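Drundier Robotics Club Handbook
Section 4: Hand-held gripper - setting up and recording a pick

Contents of this section
4.1 Before you start
4.2 Fitting and checking the finger pads
4.3 Gripping the practice object
4.4 Recording a run
4.5 When it goes wrong
4.6 Packing away

This section replaces the four stapled pages that used to live in the drawer. If you still have a copy of those, please recycle it. Page three told you to tighten the pivots until they stopped moving, and a gripper whose pivots have stopped moving is a paperweight.

4.1 Before you start

You will need:
- one hand-held gripper from the Clendine cupboard
- the small cross-head screwdriver (the one with tape on the handle)
- the practice box
- a laptop with the Ristadine logger installed
- the log sheet, and a pen that works

1. Sign the gripper out. Write your own name, in full. "Me" was an entry for most of November.

2. Clear your end of the table. Bags go underneath, drinks go somewhere else entirely.

3. Open and close the gripper five times without anything in it. Both fingers should travel together and meet in the middle. A faint click is fine. A crunch is not, and you should go straight to 4.5.

Note: The two fingers are different widths. This is how they were printed and you do not need to report it. Yu-ting Chuang has a folder of emails reporting it.

4.2 Fitting and checking the finger pads

4. Look at the gripping face of each pad. The surface should be slightly fuzzy all over. If you find a bald patch, swap the pad for one from the spares tin.

5. Check the screw in the front of each pad with the screwdriver. It wants to be snug. When you feel it stop, you stop as well.

6. Look along the linkages for the brass-coloured rings at the pivots. They should sit flush. If one has crept out, press it back with your thumb.

CAUTION: Do not oil the pivots. Oil finds its way onto the pads within minutes, and after that the gripper will hold nothing you care about. This includes cooking spray, lip balm and whatever was in the unlabelled bottle.

7. Close the fingers on a strip of paper and pull gently. The paper should resist. If it slides out as though nothing were there, check that both pads are the right way round.

4.3 Gripping the practice object

Start with a phone case. It bends if you squeeze too hard, which makes it a better teacher than the wooden block, and it costs a good deal less than a phone.

8. Stand the case upright, camera cutout at the top, with its back towards you.

9. Bring the gripper in low, with the fingers open wider than the case. Line up one pad with each side wall and keep the tops of the pads level with each other.

10. Close slowly until both pads touch. Then close a little more. New members tend to treat "a little more" as a contest, so watch the back of the case as you do it. If it bows, ease off.

11. Keep the pads on the lower half. The side walls have slots for the buttons, and a pad that lands across a slot has less to hold on to.

The finished grip should look like this, with the case upright and the pads bearing on its edges. 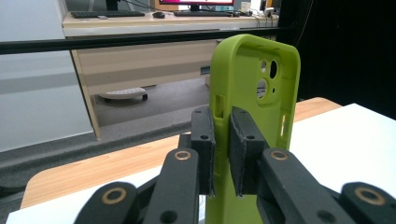

4.4 Recording a run

12. Open the Ristadine logger and choose New Run. Name it with your initials and a number. The logger will accept a name of up to 200 characters, and this should not be taken as encouragement.

13. Press Start, count to two, and then move. Runs that begin halfway through a movement have to be trimmed by hand, and the hand is usually Yu-ting's.

14. Pick up the case, carry it to the taped square, put it down and open the fingers fully. Move at the speed you would use for a full mug of tea.

15. Press Stop. Mark the run Good, Dropped or Odd. Dropped runs are useful too, so please leave them in.

16. Repeat until you have 9 runs marked Good, then swap with your partner.

Note: The club is collecting 200 good picks for the Yip Cup entry. At the time of writing we have 130. Anyone who tells you we are nearly there has not been holding the gripper.

4.5 When it goes wrong

The case twists as you lift it. One pad is higher than the other. Put it down, level the pads and try again.

The case shoots out of the fingers. You are gripping too near one end - retrieve it, apologise to whoever it hit, and go back to step 9.

The gripper crunches. Stop using it. Tie a red label to the handle and leave it on the repair shelf. Do not put it back in the cupboard for somebody else to discover.

The logger says "No device". Unplug the cable, plug it back in, wait for the light. Try a different cable before you try a different laptop.

4.6 Packing away

17. Close the logger and check that your runs have been saved.

18. Leave the fingers slightly open. Storing them clamped shut flattens the pads.

19. Return the gripper, the screwdriver and the practice box to the cupboard, and sign the sheet again. The screwdriver is on this list for a reason.

Continue to Section 5: Trimming and labelling your runs.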